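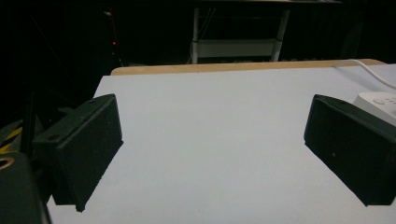

Can a robot learn a job properly if you only ever show it the job going well?
Up to a point. It will copy what it has seen, but it has no idea how to get back on course once it has drifted, so some of what you show it needs to start from a bit of a mess.

I've been promising to write up the Skustidora work since the spring, and now it's August and I've run out of excuses (also the kettle in our office has broken, so I have an extra quarter of an hour every afternoon). Get yourself something to drink, I do go on.

The question came from Uzma Niazi, who joined us last autumn and has a lovely habit of asking things in meetings that the rest of us stopped asking years ago. We teach our arm by demonstration. A person takes hold of a gripper tool with a camera on it, does the task by hand, and the recording is what the policy learns from. We had 400 demonstrations of picking up a small block and putting it in a tray, all of them tidy, and the arm was still making a hash of it whenever the first grasp was a little off. It would close on thin air, carry the thin air across to the tray, and let go of it with great care! Uzma wanted to know why we never recorded anybody making a mistake.

Well, we never recorded mistakes because we deleted them. Przemysław Jasińska had been going through the recordings since the beginning and throwing out anything with a fumble in it, and he was very thorough, bless him, and all of us had agreed that this was good practice.

So we tried it the other way. We kept the total at 400, so that the comparison would be a fair one, and swapped out 45 of the clean demonstrations for what we ended up calling wobbly starts. In a wobbly start you set the tool down in a poor position on purpose, too far to one side or at a silly angle, fingers open, and only then begin recording. You correct yourself and carry on with the job as normal. It matters a good deal that the recording begins after you've gone wrong, as otherwise you are teaching the arm to go wrong in the first place, and we lost most of a fortnight to learning that one.

Hanneke Hendriks and I did nearly all the wobbly starts between us. It is surprisingly hard to be clumsy on request. After a while you find yourself being clumsy in the same way each time, always drifting left in my case, and Hanneke had to start calling out positions to me from a list so that I'd spread them about a bit.

As for what came of it: we trained the policy 3 times on each set, with different random seeds, and in all of them the mixed set did better when the block was nudged before the grasp. With the old set, the arm hardly ever had a second go. With the new one it would close, find nothing, open up again and shift over, and it would do this up to 8 times before we stepped in and stopped it. I was absurdly pleased the first time I watched it back up and try again. I may have clapped.

Now for the less cheerful bit. When the block was exactly where it ought to be, the new policy was slower. It dithers. It hovers over a perfectly good grasp as though it had left the oven on, and then it goes down and does what it should have done straight away. Consolacion Manalo thinks this is simply a matter of the proportions and that fewer wobbly starts would do nicely. I have a feeling it's more to do with Hanneke and me being slow and careful when we were correcting ourselves, so that the arm has picked up our manner along with our movements. We haven't settled it. The next batch will have a faster pair of hands in it, and then one of us will owe the other a cake.

I should also say that this is one task and one sort of block, on one table. I'd be wary of anybody (me included) who told you it would carry over to folding shirts. Other people have worked on recovery data for a long time and with far bigger sets than ours, and what we've done is a small, homely version of it that a little group can manage without buying anything new.

If you're trying something similar, do write down where each wobbly start began. We didn't for the first dozen or so, and I've had a miserable few evenings going back through the recordings and working it out by eye. I still have a handful to do, and I've told Przemysław they'll be finished before he's back from his holiday, so I had better get on with them.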